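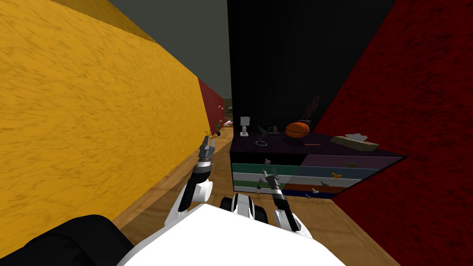 How long does a Skirkano contact shield last when it's used every week?
Most clubs get two full seasons out of one, and the cover usually gives out before the foam does. Covers can be replaced on their own, so a worn cover doesn't mean a new shield.

Skirkano Contact Shield

We've been making the Skirkano for club and school rugby for a good while now, and it's still the thing people write to us about most. It's a hand-held hit shield for tackle practice, ruck clearing and carrying into contact, and it's meant for sides that train outdoors in all weathers and store their kit in a shed that leaks a bit. We know those sheds well. If yours is warm, dry and neatly shelved, your shields will be very happy there, but we designed this one for everybody else.

The shield comes in two sizes, Senior and Junior, and both have the same build. There's a firm core at the back, where the holder's arms are, and a softer layer at the front where the shoulder lands. When we started out we used one foam all the way through, and it was fine for the tackler and rather miserable for the person holding it. Anyone who's spent an evening on the wrong end of a pack of forwards will know the feeling! The two layers fixed most of that. You'll still feel a proper hit, of course, but it's spread over your forearms and chest instead of arriving all in one place.

Sizes and measurements

Senior
Height: 72 cm
Width: 45 cm
Depth: 16 cm
Suggested for: players 16 and over

Junior
Height: 58 cm
Width: 36 cm
Depth: 14 cm
Suggested for: players 9 to 15

Both sizes have two padded handles on the back and one carrying strap on the side. Left-handed and right-handed holders can use the same shield, and you can turn it upside down without anything ending up in a silly position. We do get asked that a lot.

What it's made of

The cover is a heavy coated fabric, double stitched at the seams and triple stitched where the handles go in. The handles are where cheaper shields fail, and it's where ours used to fail too, so we spent most of one winter on them. They now run right around the back of the core in one long loop. If you unzip the cover you'll be able to see how it goes – please do, we're quite proud of it.

The zip sits under a flap at the bottom edge, well away from faces and fingers. Do close the flap fully before training, and check that the fastener hasn't filled up with mud. An old toothbrush is the best tool for this.

Foam cores are sealed in a thin inner bag. A bit of rain through the zip won't soak the foam, though a shield left lying in a puddle overnight will take on some water eventually. If that happens, take the core out of both layers and stand it on its end somewhere airy. It can take several days, and it's tempting to put it next to a heater, but please don't. Foam that's been dried too quickly goes crumbly at the corners.

Choosing between the Skirkano and the Sadska

People often ring up unsure which of our shields they need, so a few words on that. The Sadska is our wedge, the tall one that curves at the bottom, and it's made for low tackles and for teaching players to get their hips down. It's heavier and it doesn't move around as easily. The Skirkano is the everyday shield. You can run with it, hold it high or low, swap it between players in a few seconds, and use it in a moving drill where the holders have to keep up with the ball.

If your club has nothing at all and the budget is small, start with Skirkanos. Four Seniors will keep a squad busy in two lines, and you can add a Sadska later on when you know what you're missing. For a minis or youth section, we'd go with Juniors only. It's a common mistake to buy the big ones and hope the children will grow into them, and meanwhile the poor holder can't see over the top.

For scrum work, neither one is right. Please don't use hit shields as scrum pads, even for a quick warm-up, as the handles aren't placed for it and the holder's wrists will suffer.

A word from a club that uses them

Thảo Lương coaches a women's side that bought its first set from us as a new team, and she sent us such a nice long letter that we asked to share a piece of it:

"We had one shield between the whole squad before, with tape around the middle, and we'd stand in a queue for it. Now we can run the contact part of the session in small groups and everyone gets more turns. The players like that the front is soft enough to hit properly. I'd ask for one change, which is a brighter color, because we train under one floodlight and the navy disappears at the far end of the pitch."

Thảo, we listened. The Senior now comes in orange as well as navy. Juniors are orange only.

Prices

Senior shield: $110
Junior shield: $85
Set of four Juniors: $272
Replacement cover, either size: $38
Replacement core, either size: $45
Mesh carry bag (holds five shields): $29

Orders over $100 ship free within the mainland states. The single Junior falls a little under that, we know, and we're sorry about it – shields are light but they take up a lot of room in a truck. Many people add a cover or a carry bag to get over the line, and a spare cover is a sensible thing to have in the cupboard anyway.

Printing your club name or crest

We can print one color on the front of any new cover. Send us your crest as a clean file, as large as you have it, and we'll send a drawing back for you to approve before anything goes on the fabric. Very fine lettering tends to fill in, so if your crest has a motto in tiny letters around the edge, we'll probably suggest leaving it off. Printing is $12 per shield and adds two weeks to the order.

Sponsors' logos are fine too. We've printed for bakeries, dentists, a driving school and, one memorable time, a company that hires out goats.

Please note that we can't print on covers that have already been used, however well they've been washed.

Looking after your shields

Wipe them down with warm water and a little dish soap after muddy sessions, and let them dry standing up with some space between them. Covers can be taken off and hand washed in cool water. Don't put them in a washing machine or a dryer. The coating will peel away from the inside, and after that there's no saving the cover.

Keep them out of long spells of direct sun, particularly the orange ones, which will fade to something more like peach. Store them upright or flat, and don't pile tackle bags on top of them over the summer. A core that's been squashed for three months may come back to shape, or it may stay a bit sad on one side.

Before each session, give the handles a good tug and run a hand down the seams. If a handle moves more than it should, set the shield aside and send us a photo. We can usually tell from that whether it wants a repair or a new cover.

Small splits in the cover can be mended at home with the Claeys patch kit, $9, which has three patches and a tube of glue. Clean and dry the area first, round off the corners of the patch with scissors, press it down hard and leave it a full day before using the shield again. Patches are good for the front and sides. Don't use them near the handles.

Using them with a new group

We aren't your coaches and wouldn't dream of telling you how to run a session, but a few things come up often enough that we put them on the leaflet in the box. The holder should stand with one foot forward and knees bent, with the shield tight to the body and chin up over the top of it. Holding it out at arm's length feels safer, and it's how wrists get hurt. Match people for size where you can. Start at a walk with players who haven't done contact before, and change holders often, as holding is tiring in a way that hitting isn't.

Mouthguards should be worn by the holder as well as the tackler. Diệp Kiều, who looks after our orders and plays on the wing for her town, asked us to put that in larger print on the leaflet, and we have.

Delivery

Shields in plain navy or orange are normally sent out within five working days. October is our busiest month by a long way, so if you're ordering for the start of your season, please try to get in touch before then. Sets of four arrive in two cartons, and now and again the second carton comes a day behind the first. Do give it that extra day before you worry.

If you need them by a certain date, tell us when you order and we'll say plainly whether we can manage it.

Returns and guarantee

Unused shields can be sent back within 30 days for a refund, less the cost of the return postage. Printed covers can't be returned unless we've made a mistake with them, in which case we'll do them again at our own cost.

All stitching and handles are guaranteed for one year of normal club use. Normal use means people running into it on grass or artificial turf. It doesn't include being used as a sled, a goalpost pad, or a bed for the club dog (we've had all three come back to us). Foam cores are guaranteed for two years against splitting.

To make a claim, send us your order number and a couple of clear photos, and please wash the shield before you post it. We're fond of mud, but the sorting room is small.

Also from Zasham

Sadska tackle wedge, Senior and Junior
Claeys patch kit
Mesh carry bag
Replacement zips, sold singly

The order desk is open from 9 a.m. to 4 p.m. If Diệp is on another call, leave your club's name and number and she'll ring you back the same day.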